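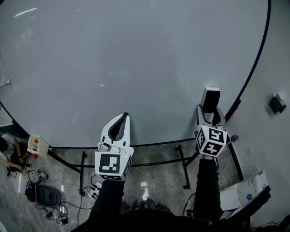

ルワン・ファキルからは、中間発表の直後に次の指摘を受けた。把持の成功率だけを並べても二つのグリッパの差は説明できない、位置姿勢の追跡が途切れた試行を先に分けるべきだ、という内容である。本報告の集計方法はこの指摘に従って組み直した。中間発表の時点では追跡の途切れと把持の失敗を同じ「失敗」欄に入れていたため、当時の表とは数値が一致しない。

手持ちグリッパによる両手動作記録の比較
指部形状とマーカ追跡の影響について
2023年12月2日

1. 目的
手持ちグリッパは、操作者が直接握って動かし、その軌跡を後でロボットアームの学習に用いるための器具である。アームを遠隔操作する方式に比べて準備は軽いが、記録の質は指部の形状、マーカの見え方、操作者の姿勢に左右される。本実験では指部を二種類用意し、同じ作業を同じ手順で行ったときの把持結果と追跡結果を比較した。以下、指部の二種類をM型(Machala)、W型(Winham)と呼ぶ。名称は設計ファイルの名前をそのまま用いたもので、形状の特徴を表すものではない。

2. 装置
グリッパは左右とも白色の本体に湾曲した指部を持つ。基部に立方体のマーカブロックを取り付け、各面に白黒の識別パターンを貼付した。立方体を選んだ理由は、手首を返したときにも少なくとも一面がカメラに向くようにするためである。左右のブロックには異なる識別番号を割り当て、交差時の取り違えを防いだ。

M型の指部は一体成形で、内側に溝がある。W型は同じ基部に装着でき、接触面を交換できる。接触面の材質は予備試験で二種類を試したが、本試験では軟らかいほうに固定した。

記録と同期にはソフトウェアPrituraを使用した。作業者視点の映像とグリッパ側の映像を別々に取得し、後処理で時刻を合わせる。時刻合わせの基準には、開始時に左右の指部を同時に二回閉じる動作を用いた。この動作が片側で検出されない場合、その記録は最初から取り直した。

作業は円形テーブルで行った。天板は明るい灰色で光沢があり、天井照明が映り込む。この条件は後述の追跡結果に影響した可能性がある。

3. 方法
作業は三種類とした。
(a) 小型の箱を片手で持ち上げ、反対の手に渡す
(b) 円筒容器を両側から挟み、指定位置まで運ぶ
(c) 薄い布を二つ折りにする

両手持ち替えの(a)は、左手から右手、右手から左手を交互に行った。(b)では左右の指部が容器の同じ高さに接するように開始姿勢をそろえた。(c)の布は毎回、平らに広げた状態から始めた。

有効な試行は全体で105回である。操作者はフェルハト・クルトゥルシュと筆者の二名で、順番は試行前に決めた表に従った。操作者の慣れの影響を減らすため、各作業の最初の9回は練習として扱い、105回には含めていない。

各試行について、(i)把持の成否、(ii)マーカが未検出となった区間の有無、(iii)持ち替え時の落下の有無を記録した。(ii)に該当する試行は把持の成否とは別の欄に置き、比較表では両方に該当するものを二重に数えないようにした。未検出区間の判定は自動で行い、判定が疑わしいものだけ映像を見て確認した。

4. 結果
4.1 追跡
未検出区間を含む試行は19回であった。作業別では(c)に多く、布を折り返すために手首を内側へ回す局面に集中した。この姿勢では前腕とグリッパ本体がブロックの手前に入り、作業者視点のカメラから見える面が一つだけになる。その一面が斜めに傾くと検出が不安定になった。

指部の型による差は小さい。ブロックは基部側にあり、指部を交換しても位置は変わらないため、この結果は構造と矛盾しない。中間発表でW型の失敗が多く見えたのは、(c)をW型で先に行い、その間にカメラの角度を調整したことによる偏りと考えられる。

4.2 把持
未検出区間のない試行だけで比べると、(a)ではM型とW型の差はほとんど見られなかった。(b)ではW型のほうが容器の回転が少なく、運搬後の向きも安定した。M型では溝の縁が容器に線で当たり、持ち上げ直後に容器が傾く例があった。(c)は反対の傾向で、M型のほうが布の端を拾いやすい。W型は先端が厚く、布を一度押して浮かせる予備動作が必要になる。

持ち替え時の落下は(a)で発生した。いずれも受け取る側の指部が閉じ切る前に、渡す側が開いたものである。指部の形状よりも操作者のタイミングの問題とみられるが、開閉の手応えが弱いことも関係しているかもしれない。フェルハトは、閉じ切った位置で感触が変わる機構があれば判断しやすいと述べている。

4.3 同期
後処理での時刻合わせは2,000フレーム単位の区間に分けて確認した。区間の終わりでずれが増える傾向は見られなかった。ただし長時間の連続記録は行っておらず、熱による影響などは確認していない。

5. 考察
追跡の欠落と把持の失敗は原因が異なる。前者は手首姿勢とカメラ配置、後者は接触面の形状と開閉の操作に主に関係する。両者を一つの成功率にまとめると、指部の改良と記録系の改良のどちらを優先すべきかが判断できない。

天板の映り込みについては、マーカの下側の面が反射して誤検出を起こすことを懸念していた。映像を確認した範囲では明確な誤検出は見つからなかった。一方で、天板に近い位置では画像のコントラストが下がり、検出が遅れる例があった。つや消しの敷物を用いた対照試験が必要である。

配線も作業性に影響する。カメラのケーブルに余長が多いと持ち替え時に反対側のグリッパに触れ、短いと手首を回したときに張る。今回は操作者ごとに調整したが、調整量を記録していなかったため、操作者間の比較には使えない。次回は固定点を本体側に設け、長さをそろえる。

6. 制約
操作者が二名と少なく、両名とも右利きである。左手を主とする動作での評価はできていない。また、得られた軌跡をロボットアームで再生する試験は本報告の範囲に含まない。手で成功した軌跡が、関節の可動範囲や速度の制限のもとで同じように成立するかは未確認である。

7. 今後の作業
3月までに次を行う。
・W型の先端を薄くした改良版の製作と、(c)での再試験
・マーカブロックの取付角の変更
・つや消し敷物の有無による追跡比較
・グラランブリッジ(Grallunbridge)の実習室にあるアームでの軌跡再生

取付角については、前腕側へ傾ける案と外側へ傾ける案がある。前者は手首を返したときに見える面が増えるが、袖に触れやすい。後者は干渉が少ない代わりに、左右の手を近づけたときブロック同士が当たるおそれがある。両案とも固定部品の図面は作成済みで、先に外側へ傾ける案から試作する。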